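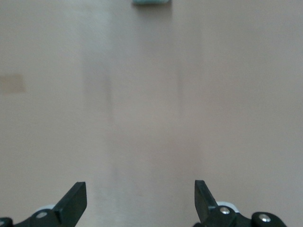

25th December. On site at Dawber from six, by choice. The double rate is useful, and the building is quiet enough to finish the bench checks that I have been putting off since October. Heating on low in the finishing hall, normal in the pack room. Compressor off. Drove in with no other car on the ring road until the roundabout.

Started with the arm on bench two. Rina had been left powered overnight with the gripper open, against the shutdown sheet, so I logged it and carried on. Homed without complaint. Ran the open and close cycle with nothing between the fingers, then again with the gauge block. Closing position repeats well. The left finger had 3 tenths of play at the tip when I last measured it and has the same today, so the new screws have held. I put a dab of marker across each screw head and the part next to it, which ought to have been done when they were fitted. If one turns, the line will break.

The bench top is in worse condition than the arm. It is a pale beige and shows every mark, and there are now faint grey streaks running away from the arm. I wiped the section in front of it twice with the approved cleaner and got some of it off. The remainder may be wear in the surface. The vision side of Numaris is supposed to ignore tone differences of that size, and it has done so in all the trials I have seen, but I would like to know what happens when a dark part is laid on a dark streak. Added to the list for the supplier. Left the smaller marks alone.

Some notes on the work itself, which I have never written down properly.

The pack room at Dawber makes up kits of small fittings. Each kit is a tray with pockets, a printed slip and a lid. Until the summer it was all done by hand at a long bench, each person building a full tray from bins. Now the arm places the parts that are easy to hold, and the person beside it does the rest: anything soft, anything tangled, anything in a bag, plus the slip, the lid and the check. Nearly all of the argument over the past half year has been about where the line sits between the two.

The original plan from the Rellunberg office had the arm doing 44 of the part types. I have the sheet. It was drawn up from the drawings, by size and weight, and took no notice of how the parts arrive. A clip that weighs four grams and is the right width is no use to a gripper if it comes in a bag with a thousand others, all hooked together. Joanne Goodall went through the sheet in one afternoon with a pencil and crossed out a large part of it. She has worked that bench longer than the bench has been in that room. Her version was accepted in the end, after the trial had shown the same thing at greater cost.

What changed for her in practice:

- She used to build a tray in whatever order suited her. Now the order is fixed by the arm, and she fits her parts in between.
- She used to sit. The stool does not fit under the new guard rail, so she stands, and has a mat.
- Her hands reach over a smaller area. Her shoulder is better, she says. Her feet are worse.
- She no longer fetches bins. They come to her on the shelf trolley, filled by the stores people, who were not consulted on that and have said so.
- She signs for the tray, including the parts she did not place.

The last one is the one I think we got wrong. Under the old method, the signature meant that the person had handled everything in the tray. Now it means she has looked at what the arm did and found no fault with it. That is a different task and a more tiring one. A person placing a part feels that it has seated. A person looking at a part that is already seated has only the look of it to go on, and after two hours looks at it less. The error figures for the autumn bear that out, though the numbers are small. Wrong parts are down to almost nothing. Parts that are right and badly seated are up. Under the old method we had hardly any of those, so there was no column for them on the form and they were written in the margin.

I drafted a change this morning. The arm already measures how far the fingers have closed when it picks and when it lets go. Numaris throws the second value away. If it were kept, a part that had gone in high would show up as a release at the wrong height, and the lamp over that pocket could come on. Joanne would then have a reason to look at one pocket with full attention, and could give the others a normal glance. Two hours' work at our end, if the supplier opens the register. I have asked before. I will ask again in January with the margin notes copied out as a table, as they respond better to a table.

Ran test trays from nine until just before noon. Cycle times as expected for the first batch. In the second batch the arm stopped at tray 9 with a grip fault. Cleared it, and it faulted again on the same pick. The part was lying on its edge in the feeder. I turned it flat and the run went on. That is a fault I would expect a person to clear in a second without knowing they had done it, and it took me over a minute, most of it spent walking round the guard, waiting for the gate to release, and acknowledging three screens that say the same thing. On a working day that minute belongs to Joanne. The trays queue up behind her and the rate shown on the board goes down, with her name next to it.

I have written to Rellunberg about the board twice. The rate shown is for the bench, meaning arm and person together, but the label is left over from the old system and gives only the person. Changing a label is not a large job. I could do it myself from the admin account in the time it has taken to write this paragraph, and I am considering it. The correct label would be "Bench 2".

Lunch in the canteen from a foil parcel: turkey, cold sprouts, stuffing, half a jar of pickle. Rang home at one. They are eating at five and have asked me to bring back milk, with no suggestion as to which shop would be open.

Afternoon on the feeder. Took the track off and cleaned it. Small amount of swarf under the lip, and one of the mint-green end caps wedged behind the stop, which may account for the count being one out on the stock report last month. Refitted, levelled, ran it empty, then with parts. Fewer of them stand on edge with the drive turned down a notch. It also feeds more slowly, and I have to decide whether a slower feeder with fewer stops is worth more than a fast one that needs clearing. On today's runs it comes out slightly ahead. I suspect it comes out well ahead once the walking is included, but the system does not record walking, so the slower setting will look like a loss in the weekly report. I have put a note in the log so that it is not simply turned back up by the next person who sees the rate.

There is also the question of who the next person is. The training plan has two names on it besides mine, and both are on the maintenance side. None of the packers is allowed past the first menu. Joanne can stop the arm and restart it, and cannot change the feeder speed, though she was the one who told me it was too high. She could hear it, she said. I had been reading the drive current, which was within limits. It was within limits and the feeder was too fast, and both of those were true for several weeks. I intend to ask for a second menu level for the bench staff with feeder speed, lamp brightness and tray order on it. The objection will be that settings will drift. They can be logged by user like everything else, and we can look at what people choose. I would find that more useful than most of what is in the present reports.

On numbers, so that I have them in one place. Headcount in the pack room was 47 when the project was approved and is the same now. The proposal promised that it would be, and I did not believe it at the time. The work has been moved about a good deal. Two people went to stores to fill the trolleys, one went to goods inward, and the overtime has mostly gone, which for some of them is a pay cut with the same job title. I have not seen that in any of the project papers. It came up at tea break, in passing.

Last job was the guard switch on the near side, which has been slow to make. Adjusted the tongue, tried it twenty times, made every time. Signed the sheet. Put the arm in its park position, isolated it at the wall, hung the tag and put the key in the cabinet. Swept up the swarf.

Left at ten to four. Light nearly gone, a bit of ice on the loading ramp, so I gritted it on the way out and wrote that in the log as well. Garage on the ring road was open. Two pints, semi-skimmed, no full fat left.

Still to do: torque check on the wrist plate, margin notes into a table, stool or a lower rail for bench two, and ask Joanne which sound she means.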